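Progress Report to the Flera Fund for Community Workshops
Project: Two-Arm Table Clearing Station, Barbosa Shared Workshop
Submitted by: Reshma Jacobs, Project Lead
Date: October 28, 2026

Purpose of the report

The Flera Fund awarded the workshop a grant of £2,000 in April towards the design and construction of a bench-top station in which two small robot arms load plates on to a tray. This report covers the work completed since the award, the expenditure to date and the plan for the remaining period. It follows the headings set out in the grant agreement.

Construction

The enclosure is complete. It is built from aluminium rail, with a white table surface and papered walls. The patterned paper was chosen by members at the design meeting and was fitted by Odair Vieira and Daiane Sales. Both arms are now bolted to a single rail along the front edge of the table. The original drawings placed them on opposite sides, but this made it difficult for a person to reach in and reset the plates, and the change was agreed with the Fund's officer before any metal was cut.

Each arm carries a two-finger gripper and its own camera. Wiring for both arms has been brought to the front of the station, where it can be reached without removing a panel. Anselmo Paiva has rewritten the start-up procedure so that each arm must be released separately, and a printed copy is kept with the station log.

Software and operation

The arms are at present operated by hand control, with each attempt recorded for later use in training. To date 628 attempts have been logged. Of the 15 members who expressed an interest in operating the station, 6 have completed the induction and may book it without supervision. Cleiton Paiva maintains the log and reviews the recordings at the end of each session.

Work at present is confined to one task, known in our records as Sinar: taking plates from the table and placing them in a rectangular tray. The plates are round ceramic ones with printed rims. They were selected in place of plain ones so that the software would have to deal with varied patterns, and because replacements can be obtained cheaply. Glossy surfaces remain a difficulty. Reflections from the overhead lighting have affected the wrist camera recordings, and a diffuser is to be fitted.

The tray and plates at the station, from the wrist camera and then from the fixed camera:
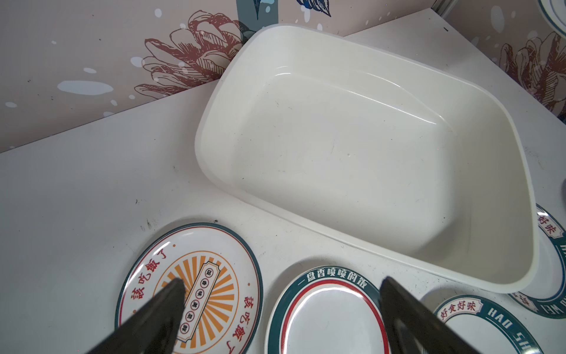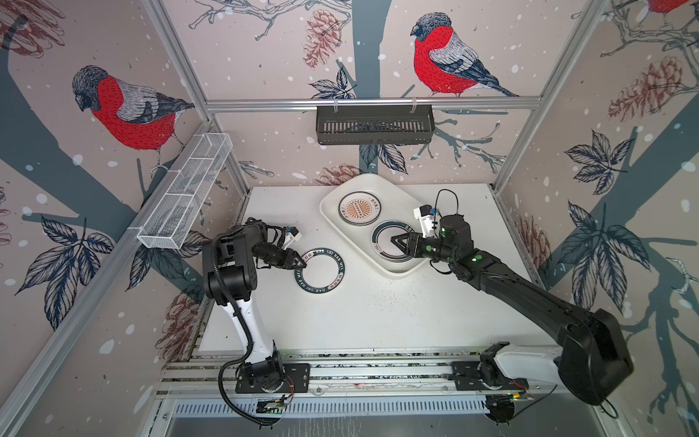

Expenditure

Nearly all of the materials budget has been spent. The largest single item was the pair of arms, followed by the aluminium rail and fittings. The controller boards were supplied by Brultum at a reduced price, and the saving has been moved to the spares line with the Fund's approval. Receipts are held at the workshop and copies accompany this report.

Delays and risks

The software work is running behind the schedule given in the application. Two gripper fingers had to be replaced after repeated contact with the table, and the station was out of use while new parts were printed. A lower limit on the downward travel of each arm has since been set. We do not expect to ask for further funds on this account, although we do request that the closing date for the software stage be moved back by one month.

Next stage

The remaining work consists of fitting the diffuser, inducting further members and carrying out the first trials in which the arms complete the Sinar task without an operator. Daiane Sales will prepare a written build guide, including the cutting list and wiring plan, for release to other workshops supported by the Fund. A draft will be sent to the Fund's officer for comment before publication.

The Fund's officer is welcome to visit the station during any open evening. Requests should be addressed to Reshma Jacobs at the workshop office.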